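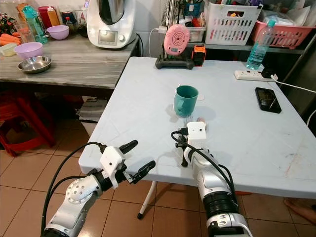
Sunita reckons the mug glaze reads greener at four in the afternoon than it does at nine in the morning, and that I should stop making decisions about it after lunch. Fair. I've moved all the colour comparisons to mornings and will put the time next to every note from here on.

June, 9.10 am

Teal mug, on the folding table. This is the one I'm happiest with so far! The colour has finally landed where I wanted it, properly teal, and it holds its own against the white tabletop, which is an unforgiving thing to put a glaze on. Every bit of blue or green that isn't pulling its weight shows up straight away. I had the last lot on the brown bench by the sink and they all looked lovely, and then I brought them over to the white and half of them went to dishwater.

So, rule for the room: final look always happens on the white folding table. It's also the only surface in the place that's flat enough to test for wobble. The plastic top gives a tiny bit in the middle if you lean on it, so don't lean on it while someone is checking a foot ring (me, yesterday, sorry Eduardo).

Recipe notes, for whoever picks this up next:

Base is the Gindach clear, the one in the big tub. Copper carb and a pinch of cobalt on top. I've cut the cobalt to 2 g in the batch and I wouldn't go higher. At the higher amount the blue just takes over and you lose that lovely sea-green edge where the glaze thins. Dry batch is 400 g all up, sieved twice. Water added until it coats a finger and you can still just see the nail. I know that isn't a measurement. I've tried doing it with the hydrometer and I keep coming back to the finger.

Body is the Suwannarat stoneware, the smooth one. I tried the same glaze on the speckled Brundo and it was a bit of a mess, the speckle comes through and fights with the teal. Gorgeous under a plain white though, so I've kept the rest of that bag wrapped and put it under the stairs. Please don't let it dry out, I've got plans for it.

Mug holds 285 mL to the point where you'd actually stop pouring. I measured with tap water and the kitchen scale and did it again because I didn't believe it. I'd been thinking of it as a small mug. It's a completely normal mug! It just has a narrow look because the walls go straight up.

Handle

I'm very keen on this handle and want to get down what I did before I forget.

Pulled, left hanging off the edge of the bench until it would hold its own curve, then attached at leather hard. Scored both sides, a lot of slip, a little coil tucked in underneath the lower join and smoothed off. The coil is the bit I'd been skipping. The handles that cracked in the last firing all cracked at that lower join, on the underside, where you don't look until it's too late.

Eduardo had a hold of it and said his knuckle touches the wall. Mine doesn't. Sunita's doesn't. He's got big hands and he's the person most likely to be drinking out of it, so the next round gets a bit more room. I'll bring the top join up a fraction and let the curve belly out more, and leave the bottom join where it is. If that makes it look like a teapot I'll go back.

Left-handed people: it works either way round. I had a go with my left for a whole cup of tea and only felt silly for the first half.

Tea test

Did the staining test with Biter, the cheap black tea that Sunita buys in the enormous box, which is the strongest thing in the kitchen by a country mile. Left it in overnight. Rinsed, wiped, nothing left on the inside that I could see or feel. Then I did the lemon test on a tile from the same batch, slice of lemon face down overnight, and I couldn't pick where it had been. Very pleased! A copper glaze is one I want to be careful with, and a slice of lemon is only a slice of lemon, so I'm still sending a tile off for a leach test before any of these go to a person who isn't us. Until the result is back they stay here and nobody takes one home. The liner might end up being plain clear anyway, teal on the outside only, and I wouldn't be sad about that.

Also did the freezer and kettle thing with the second from the same throwing session (the one with the thumbprint). In the freezer, out, boiling water straight in, listen. No pinging. Back in, out, boiling water, listen. Still no pinging. I'd had crazing on the previous version so I stood there with my ear nearly in the steam for a good while. Lovely silence.

Things to watch

The glaze is runny at the top of the range. On the test tiles stood upright it crept down and pooled at the bottom, and on one it went right off onto the shelf. Leave a clear band above the foot, a finger's width at least, and put kiln wash down, and if you're in any doubt put a cookie under it. I've rolled out a few cookies from scrap clay and they're in the bisque box with a C scratched on them.

It wants a slow cool. The first tiles came out of a fast one and were glossy and a bit flat. With the slow cool you get some movement in it, little darker breaks over the throwing lines, and I love that. I throw pretty smooth so there isn't much for it to break over. Next round I'm leaving the lines in on purpose with the edge of the rib.

Two coats by dipping is too much. One dip, count of three, and then a quick second dip of the rim only. The rim is where teal glazes go brown on me and a little extra thickness there helps.

Next batch

32 mugs in the kiln if we use the half shelves, and I'd like to fill it. Sunita wants some of them in the plain white on Brundo, which suits me fine, that's what the bag under the stairs is for. They can go on the bottom where it's cooler.

Before then:

Weigh out clay balls and get them under plastic. All the same weight this time, I was guessing by the end last time and you can tell when you line the mugs up.
Mix a double batch of the teal and let it sit overnight before sieving again.
Find the good sponge.
Ask Eduardo if the long stilts are at his place.
Order more Gindach clear, the tub sounds hollow.

Later, 11.40 am

Threw a quick one with the new handle position just to see. Still wet so I can't say much, but the line of it is beautiful, it sort of leans into your hand. Wrapped it loosely and put it on the damp shelf. Please don't poke it, Eduardo, I'll know.

Also wrote the glaze recipe on masking tape and stuck it to the lid of the bucket, in pencil so it doesn't wash off. If you change anything, cross it out and put your initials. Don't rub it out. I want to see what we did.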